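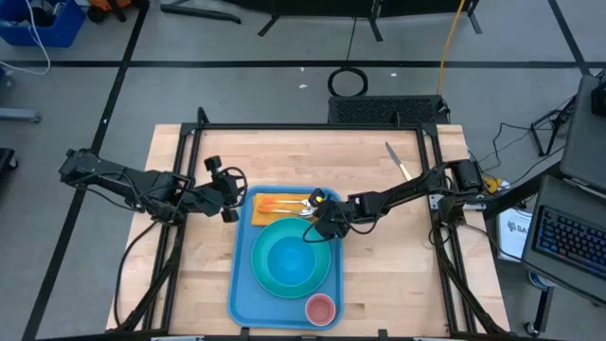 How to Write a Film Synopsis People Will Finish Reading

I have been writing program notes for the Goodall, our little repertory house, for longer than I care to admit, and the question I get most often from new writers is how on earth you squeeze a two-hour movie into one paragraph. It can be done, and it gets to be rather fun once you have a routine. Pour yourself something nice and let me walk you through mine.

Step 1. Watch it once with your hands in your lap

No notebook the first time, please. I know it feels wasteful, but you want to know what stayed with you the next morning. When I first saw Flindska (a ferry town, two sisters, a great deal of fog) I woke up thinking about the younger sister's raincoat, and the raincoat went straight into my opening line.
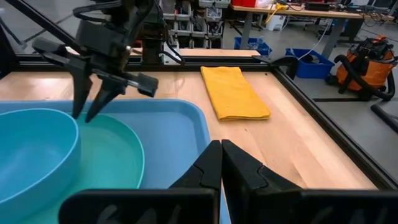

By Amber Ellwood
17 Jul 2019

Step 2. Watch it again and write far too much

This time, scribble down everything. My notes for Flindska came to 3,862 words, and most of them were dreadful. That's fine! You are only filling the cupboard so you have something to cook with later.

Step 3. Find the person who wants something

Go through your notes and underline the character whose wanting moves the story along. In Flindska it is Wena, the older sister, who wants to sell the family boathouse before January. Write that down in one plain sentence with her name near the front. If you need three commas to get it out, have another go.

Step 4. Stop before the halfway mark

Tell the reader how things begin and what gets in the way, then put down your pen. I usually stop at the first big decision. My friend Karine Beaudoin likes to go a bit further when the film is an old one, and we have argued about it over many cups of coffee.

Step 5. Cut, then cut again

My Flindska draft was 644 words, and the version in the printed program was 66. Adjectives went first - I allow myself two for the lead and one for the town - and after those went the uncle, the dog and the whole business with the bank. I still miss the dog.

Step 6. Read it out loud

Stand up for this one. Wherever you run out of breath, put a period. If the names trip you up, swap one for "her sister" or "the ferryman" and try it again.

Then check the spelling of every name against the credits, including the director's. I once left a letter out of Skurwood and had to look at it on the lobby wall for a month.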